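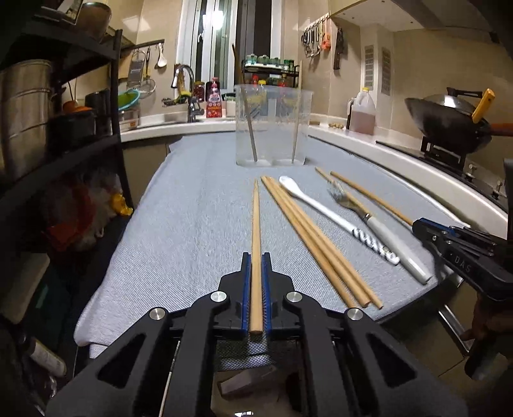

October, workshop notebook, cab enclosure job

Flernar side-by-side back on the lift from just after eight. Customer wants it shut in for winter: doors, rear panel, and the tip-out screen she already has to stay. Hour meter reads 2,911, and most of those hours have been spent in a quarry, judging by what fell out of the door sill when I took the trim off. Swept up. Swept up again.

Rear panel first. The Stestano kit says it fits "all models with the standard cage". The standard cage, it seems, is one that has never met a gatepost. Ours is pulled in on the nearside, so the top clamps line up and the bottom one points at the fuel cap. Slackened everything, put a ratchet strap across, took it in small bites with cups of tea between. Got it close enough that the clamp went on by hand. Do not use the impact driver on these clamps, Magnus. The plastic collars split and they only come as a full set.

Melaniia rang Prinent about the door seals. They sent the bulb type with the bulb on the side, and we want it on top. The man there said it would "probably be fine if you turn it round". She turned it round while he was on the line and told him what she had then, a seal with the bulb on the wrong other side. Correct ones are coming. I have hung the doors without seals so I can set the hinges, and marked them NOT FINISHED in chalk, as somebody will otherwise give it back to her.

Hinges: offside door good straight away, which worried me. Nearside drops when the latch lets go. Packed the lower hinge with 3 washers and it now closes with one push, though it makes a noise like a biscuit tin. Seal should cure that. If it doesn't, try moving the striker before anyone starts bending things.

Screen. Scratched on the driver's side in a neat arc, so it has had a wiper run on it dry. It's polycarbonate with the hard coat gone in that patch — polishing will only make a bigger, shinier patch. Told the customer. She said she mostly looks out of the other side. Left it.

Washed all the clear panels with soapy water and a clean cloth. The blue spray on the shelf has ammonia in it and I've moved it to the paint cupboard, where Magnus Yule will find it and move it back.

Heater: the Ahmadpour unit draws more than the spare feed likes, so it wants its own fused line from the battery. Hole through the bulkhead needs a grommet, 83p from the drawer, please write it on the card this time.

Still to do: seals, heater feed, mirror brackets, road test up the lane with the doors shut to listen for rattles. Melaniia Romaniuk has the keys.

Last updated: October, 16:40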